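Neighborhood Conditions Survey - Field Inspection Checklist
Area: Bircombe, Tistau district. Date: 2018-03-10. Inspector: Selina Aigner. Reviewed by: Hartmut Petersen.
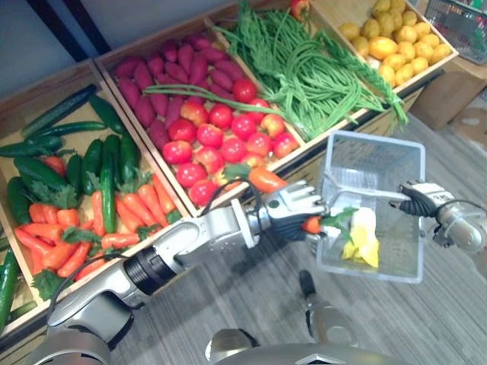
1. Sample and coverage
Addresses on register: 1,324
Addresses drawn for visit: 236
Status: PASS
Comment: Two addresses on the draw were demolished in February. Replaced from the reserve list, same block. Register not yet corrected.

2. Sidewalks and crossings
Level surface at main crossings: PASS
Curb ramps on both sides: FAIL
Comment: Ramp missing on the north side of Boonyarit Street. Wheelchair users must cross at the driveway. Score under access, not under road condition.

3. Street lighting
Lamps working after dark: PASS
Spacing within 100 feet: FAIL
Comment: Gap behind the bus depot exceeds the limit. Reported to the district office - no ticket number received.

4. Access to daily services
Food store within walking distance: PASS
Pharmacy: PASS
Doctor's office accepting new patients: NOT CONFIRMED
Comment: Phone line not answered on either attempt. Leave blank in the index. Do not enter zero.

5. Housing condition (exterior only)
Roof and gutters: PASS
Vacant units secured: FAIL
Comment: Rear door open at one vacant unit, Altik Court. Inspector did not enter.

6. Noise and air
Daytime reading taken: PASS
Night reading taken: NOT DONE
Comment: Meter battery failed. Repeat visit needed before the area is ranked.

Reviewer notes (H.P.)
Items 2, 3 and 5 accepted as scored. Item 4 stays open. Item 6 - use the February daytime figure for comparison only. Area rank withheld until the night reading is in.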